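# Clornitz say the new arena will pay for itself. The sums are thin

2024-11-12

Basketball club Clornitz have published their plan to leave the Brirkik Hall, and the headline promise is a bold one. The club says a new arena next to the ring road will cost the public nothing over the life of the lease, and that it will open in time for the season after next.

Supporters have heard this sort of thing before. The last scheme, drawn up when the club had just won promotion, also came with a glossy brochure and a firm opening date. It was dropped after one winter, and the only thing ever built was a car park.

The new version is backed by Fullumus, the property company that bought a minority share in the club in January. Fullumus would put up the building and rent it back to Clornitz for 42 years. The council would hand over the land and pay for a new junction. Quite how a free junction fits with "nothing over the life of the lease" is left to a footnote, which says the cost will be "recovered through wider activity in the area".

Giorgia Russo, the club's chief executive, told reporters that the old hall was holding the team back. "We turn people away from every big game," she said. "We can't sign the players we want if we can't sell the seats to pay for them."

That is true of big games. It is less true of the rest. The Brirkik Hall was full for the derby against Leone and for the cup tie, but there were plenty of gaps in the upper stand for the last three league matches, two of which Clornitz lost by double figures. The plan assumes that a bigger building will be 90 per cent full in its first year. It doesn't say what happens to the rent if it is not.

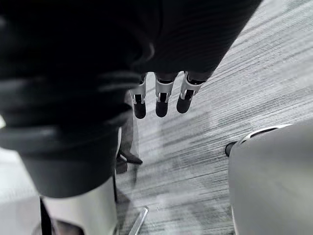

Then there is the matter of price. Season tickets would be frozen for one year after the move, and the club will go no further than that. Asked whether the standing section behind the basket would survive, Russo said the design was "still being talked about". The drawings show 50 hospitality boxes on that side of the court.

Leone are the example everyone at Clornitz likes to quote. They moved five years ago, doubled their gates for a season and reached the play-off final. They have since changed coach four times and finished in the bottom half twice. Their rent went up both years.

The club also says the project would create 900 jobs. The full document makes it clear that most of these are building jobs, that they are counted over the whole period of the works, and that part-time match-night stewards are included in the total. No figure is given for permanent posts.

None of this means the move is a bad idea. The roof at the Brirkik Hall leaks, the visitors' changing room has no working heating, and the league has warned Clornitz twice about the state of the floor. Something will have to be done, and a repair bill for the present building has never been made public. Without it, there is no way to tell whether the new arena is the cheaper choice or just the more exciting one.

Fullumus declined to answer questions on what would happen to its lease if Clornitz were relegated. The team are currently third from bottom, with a home game against Leone still to come before the new year.

Councillors will be asked to approve the transfer of the land in January. The full lease won't be published until after they have voted.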